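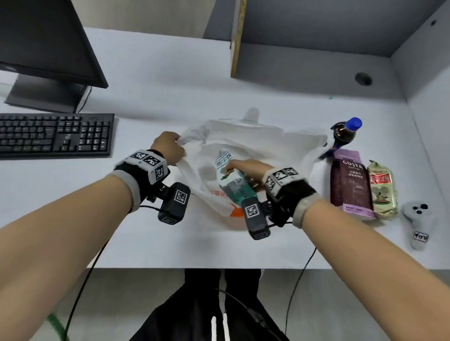
The allocation of shared desks on the second floor has been under review since March, and I have been asked by several colleagues to set out on this page how the end-of-day clearing is meant to work. The principle is simple: a desk that will be used by another person in the morning should hold a keyboard, a monitor and nothing else. In practice the difficulty lies with food and drink. A white plastic shopping bag, opened flat on the desk with its handles pulled apart, will take a bottle, a soda, a package of Costa coffee and a bag of snacks, and the whole matter is settled before the coats are on. Bottles should go in first and lie toward the bottom, with snack packages placed over them so that they arrive uncrushed.

I write in a personal capacity, although readers will know that I have responsibility for the desks at Stanari and that my views on the subject are of long standing. When our section moved from the Girkberg building, we brought 359 items that belonged to no one who would admit to them. Meifang Mao kept the list. It included 4 umbrellas, a quantity of instant soup, and a tin of shortbread that had passed its date under a previous director. The list was circulated twice and drew a single reply, from Elikem Zakaria, who wished to claim the tin but not its contents.

The present arrangement is as follows. Each person clears his or her own desk before leaving. Packaged goods that are unopened may be taken home or placed on the shelf by the kitchen door, where they are understood to be available to all. Opened goods are to be taken home or thrown away. Drinks are not to be left standing beside a keyboard overnight under any circumstances; the replacement of keyboards was raised with me at the last budget meeting, and I did not enjoy the discussion.

Personal electronics require separate treatment. Game controllers, headphones and chargers are welcome during breaks, and I have no wish to discourage them. They should not, however, go into the same bag as bottles. A cap that has not been fully tightened will do considerable harm to a controller in the course of one bus ride. Wumpini Asamoah has made available a set of cloth pouches for this purpose, and they may be collected from the lower drawer of the supply cabinet. Kindly return them.

A question has been put to me regarding bags. We had, at one time, 2,000 paper bags with the old Zetau logo, ordered for a conference that was moved elsewhere. These have now been used up, and I do not propose to order more. Plastic shopping bags are perfectly suitable and can be reused many times if they are emptied promptly and folded. I fold mine lengthwise, press out the air, and tie the strip in a loose knot. Abdul-Rahman Laryea prefers a triangle. Both forms fit in the drawer, and I consider the matter closed.

Attention should also be given to the surface itself. White desks show rings readily, and a ring left overnight takes a good deal longer to remove than one wiped at once. A damp cloth is sufficient in most cases. The spray kept under the sink is intended for the kitchen counters and leaves a film on the desks which attracts dust. The keyboard should be lifted and the area behind the monitor stand wiped as well, crumbs having a tendency to collect there.

Ebenezer Atinga has suggested that the shelf by the kitchen door be cleared at the end of each month, and I am inclined to agree. Anything remaining on it at that point will be offered to the evening staff. Those who have left coffee there with the intention of coming back for it are advised to do so soon.

Reading time: 3 minutes

Contact | Copyright 2022 | Back to top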